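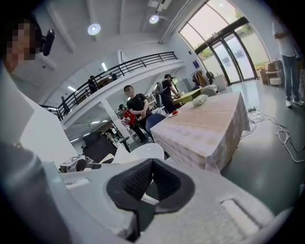
Pankaj Dixit replied:
I would not touch the servo yet, Pauline. If the fingers open fully but close weakly, it is nearly always the linkage. Did you print the rack in PLA? Mine went soft in the garage over one summer and the teeth started skipping.

Pauline Bunting replied:
Thank you Pankaj. The rack is PETG, printed at 60 per cent infill. I have to correct my first post, the fingers do not close weakly all the time, only in the last few millimetres. The pad is black rubber with a V shape and a grid pattern on the inner surface, so I hoped the grip would be the easy part. English is my third language, please tell me if something is not clear.

fovness_shed replied:
Clear enough, mate. Last few millimetres sounds like the V pads bottoming out on each other before they reach the part. Shim them back and try again.

Pankaj Dixit replied:
Disagree. If the pads were touching she would see the current jump. Pauline, what does your log say?

Pauline Bunting replied:
The log says 774 mA when it holds a 20 mm dowel and 1,113 mA when it is closed on nothing. The supply is limited to 1,500 so I do not think it is starving. I use the Lidari driver board, the older one with the screw terminals.

fovness_shed replied:
So it pulls more with nothing in the jaws. That's your pads fighting each other. I'll take my apology in timber offcuts.

Pankaj Dixit replied:
Or the rack is binding at the end of its travel, which would give the same number. Take the pads off and close it again. If it still goes over 1,000 the pads have nothing to do with it.

Pauline Bunting replied:
I did it this evening. Without pads it reads 1,090 at the end — so Pankaj is right on this point. I can also feel a rough spot when I move the rack by hand. I will file the last two teeth and put a little dry lubricant.

rowbotham_cnc replied:
Don't file them, reprint it with more clearance. Filed teeth never mesh evenly, and the colour of the dust will tell you what you've ruined.

Pauline Bunting replied:
I have only a short end of the spool left, so I will file first and reprint in April when I order again.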